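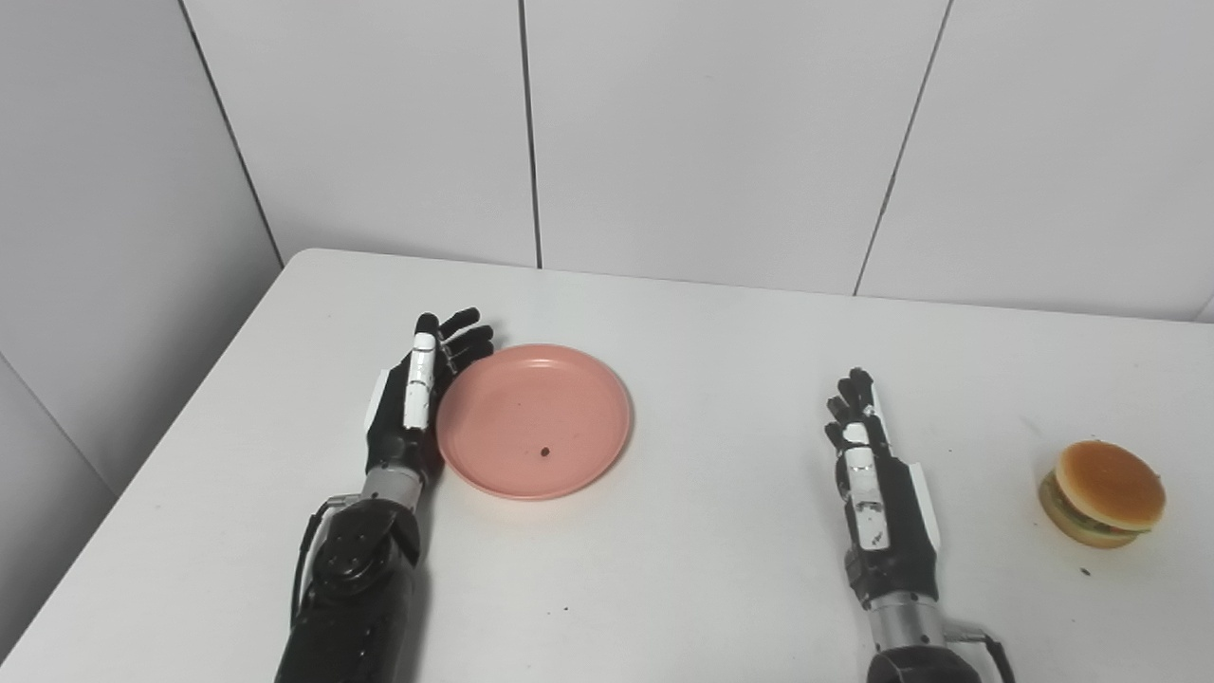
3.2 Charging behaviour in the Ikbridge trial

Drivers in the Ikbridge trial were given an electric hatchback for 15 weeks and asked to use it as their main household vehicle. Each household kept its existing petrol car, but was asked to record any trip for which that car was chosen instead. Charging sessions were logged by the vehicle and matched to the household's weekly travel diary. Sessions shorter than four minutes were removed, as most of these were failed connections at public stations.

A total of 25 households completed the trial. All had off-street parking, which limits what can be said about renters and people living in apartments. Seven of the households had a dedicated wall charger installed before the trial began. The others used an ordinary household outlet and the portable cable supplied with the car.

Home charging was the main source of energy in both groups. Households with a wall charger tended to plug in when the battery was low and leave the car until it was full. Those relying on an outlet plugged in on most evenings, whatever the state of charge, and several wrote in their diaries that this had become part of locking up for the night. Public charging was used mainly on longer weekend trips and, in the Crenshaw area, during grocery shopping, where a fast charger is located beside the supermarket entrance.
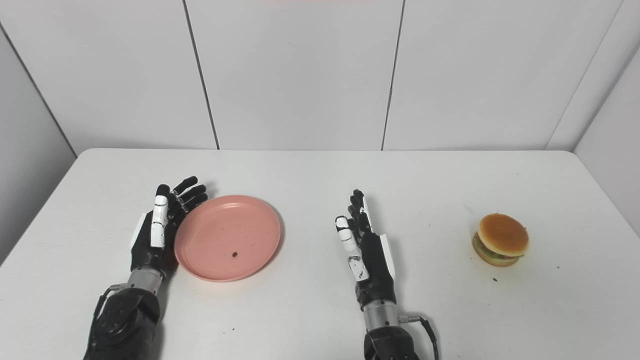

The petrol car was still chosen for certain kinds of travel. Towing was the most common reason given, followed by trips to places where the driver did not know whether a charger would be working. Distance alone was a weaker predictor than we had expected. Drivers who had completed one long trip in the electric car were generally willing to make another, including on the highway route to Flikent, which has a single charging site along its length.

Cold weather changed this pattern. In December, diary entries mentioned cabin heating more often than any other feature of the car, and some drivers reported turning the heater down to preserve range. Vehicle logs show a higher energy use per kilometre over the same period. Because the trial did not run through a full year, we cannot separate the effect of temperature from that of holiday travel, when cars were more heavily loaded and driven at higher speeds.

Figure 4. Share of charging energy by location (home, workplace, public) for households with and without a wall charger, Ikbridge trial. Workplace charging was available to a minority of participants and is shown for completeness.

The results in Figure 4 differ from those of our earlier Bresier survey, in which respondents estimated their own use of public chargers. Survey respondents placed public charging well above the level recorded by the vehicle logs here. One explanation is that a stop at a public station is more memorable than plugging in at home. The Bresier sample also included drivers without a driveway or garage, so the two sets of results should not be compared directly. Section 3.3 considers electricity pricing and the timing of overnight sessions.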